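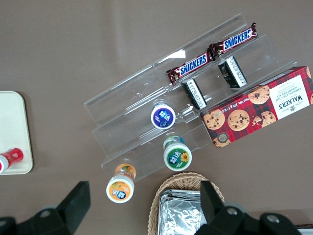 Home Reviews Workshop Kitchen Archive

Tanden shelf arm: a month in the shop

By Dilruba Kodikara
October 18, 2018

3 min read

I run a small snack counter and I hate restocking it. So when Romis offered me a Tanden arm on loan, I said yes and expected very little. That was in July, and the arm has gone back now.

The sales pitch is that it tidies a display while you serve. You show it where things belong, press go, and it puts them there. Setup took Samuele Ruggiero from Romis a full afternoon, plus 11 phone calls later on. The booklet says 50 minutes.

Boxes are its best subject. A shortbread carton like the Walkers 175 g one has flat sides and stays the shape it was when you bought it, and the arm handled those well enough that I stopped watching. Chocolate bars were so-so. It could pick up a Snickers, but laying two end to end on a narrow step took it several goes, and I'd have had the whole shelf done by then.

Bottles with white caps were fine standing up. Lying down, they rolled, and the arm chased them. Foil packets in a basket were worse again. The fingers are wide, the packet changes shape when pinched, and the rim of the basket gets in the way. Clear plastic shelving didn't help either. Anything shiny under my lights seemed to bother it, and I ended up switching off the lamp over the counter, which my customers didn't love.

It also has no idea which way a label should face. My niece Katia can do that at nine years old, for pocket money.

Noise is low, I'll give it that. The fingers wipe clean with a damp cloth. The emergency stop is big and in the right spot, and I used it plenty.

Rental is $455 a month before tax. For a warehouse full of identical cartons I could see somebody making that work. For a colourful jumble of sweets and drinks, where half the stock is new each week and every new item has to be taught, I can't. Fulvio Lombardi at Romis tells me the next update will sort out soft packets. I'll try it again once it has.

Two stars out of five, both for the boxes.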